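Part-time bench assistant, Jerninley workshop

Stekero makes small shape blocks and wooden boards for preschools and therapy rooms. We are looking for one person to help with finishing, sorting and packing at our Jerninley workshop, starting in November.

The job is mostly bench work. You will check stars, cylinders and other small blocks for rough edges, match them to order sheets and pack them in sets. You will also sand and wipe down boards before they go out. A normal shift covers 300 blocks.

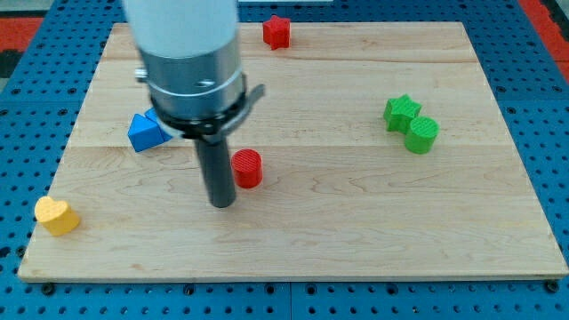 Shifts are 4 hours, starting at 8:30 a.m., with Thursday as the one fixed day. The other two days can be agreed on with you. No experience is needed, but you should have steady hands, be able to tell colors apart reliably and be comfortable standing for most of a shift. Training is paid at the full rate.

Parking is free behind the building. The nearest bus stop is 100 yards away on Nowicki Street.

To apply, send a short letter and your work history to Kazimiera Kwiatkowski at the Stekero office, Jerninley. Please quote job number 3013.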